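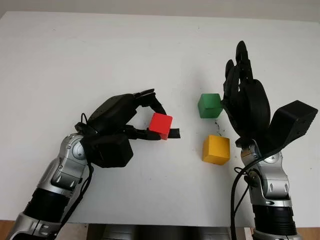
Ordination and Licensing: Frequently Asked Questions

Who handles applications?
Rev. Consuelo Cárdenas reviews all files for the Kesonska district. Send forms to the district office, attention Gumaro Orozco.

What is the difference between a license and ordination?
A license permits a candidate to preach and assist at services in one named congregation. Ordination has no such limit and does not expire. A license runs for 2 years and may be renewed once.

Is a seminary degree required?
No. Candidates without a degree complete 80 hours of district coursework, taught on Wednesday evenings. Transcripts from other schools are accepted if they are sealed.

What goes in the file?
The application form, a signed statement of faith, a written account of your call to ministry, and 2 letters of reference. One letter must come from your current pastor. Relatives may not write letters.

Can I serve at a church while my application is open?
Yes, under the supervision of an ordained pastor. You may not perform weddings or baptisms during this period — these require ordination.

When are candidates examined?
In July. The oral examination covers scripture, church history and district rules. Rev. Siebe Willems chairs the panel.

What if I do not pass?
You may sit again the following July. Only the sections you failed are repeated.

Does ordination transfer from another denomination?
Not automatically. Submit your certificate and a letter of good standing. The panel may waive coursework but not the oral examination.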